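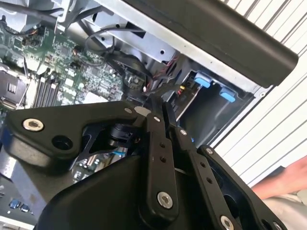
Robot Software for Disassembly Work
Unit 6: From wrist camera to contact
Notes by Gaspard Courtois. Exercises checked by Darnell Mbeki.

6.1 What we want to do

In Unit 5 the arm moved only in free space. Now it must go inside a desktop computer and touch one selected part. The computer stays on the bench with its side panel off. We use the Dakora planner and the Rinau perception package, both already installed on the lab machines. Please bring your own branch from the last unit, with the hand-eye calibration saved in it.

6.2 The wrist view and its self-mask

A camera on the wrist sees the target from near, but it sees also the gripper, and the gripper can take more than half of the pixels. If we give this image directly to the detector, the finger links come back as "obstacle" and the planner refuses every motion. For this reason we render a mask from the joint state and remove these pixels first.

The mask depends on the finger opening. A mask made once with closed fingers is wrong as soon as they open. Compute it again for each image, with the joint state which has the nearest time stamp. Grow the mask by 5 pixels to cover small errors of calibration.

Between the links there are gaps where the computer is visible. Keep these pixels. Students often fill the gaps to make the mask simple, and then they lose the part of the view which is closest to the fingertips.

6.3 Difficult surfaces

Black plastic on a black gripper gives few depth points. Bare sheet metal gives many, but some of them are reflections. A drive bay is dark inside, so a missing depth value there must be treated as unknown space. It is not free space! In the Dakora map, unknown cells are blocked by default. Do not change this parameter to make your plan succeed.

Cables are a separate problem. They are thin, they bend, and a map made before contact is old after contact. We mark the cable area by color and shape and add a margin of 40 mm. The planner may cross this area only above the margin.

6.4 Approach and contact

The approach has two phases. In the first, the planner gives a full path to a point in front of the target, and the arm follows it in position control. In the second, we switch to force control and go along one axis only, slowly, until the contact threshold is passed.

The switch must be done when the arm is at rest. If you switch during motion, the controller takes the inertial force as contact and stops too early.

A person's hand can come into the workspace at any time. When the person detector gives a positive result, the state machine goes to HOLD from any state. It leaves HOLD only by the operator button, never by a timer.

6.5 Exercises

a) Plot the masked area against the finger opening for the log "holloway_open_close". The log has 2,000 images. Explain the shape of the curve.

b) Shift the joint time stamps by 40 ms and repeat. Where does the mask fail first?

c) Draw the state machine of 6.4 with all transitions to HOLD.

Hand in the plots and the code together, before the end of March. For (c) a drawing by hand is accepted if it can be read.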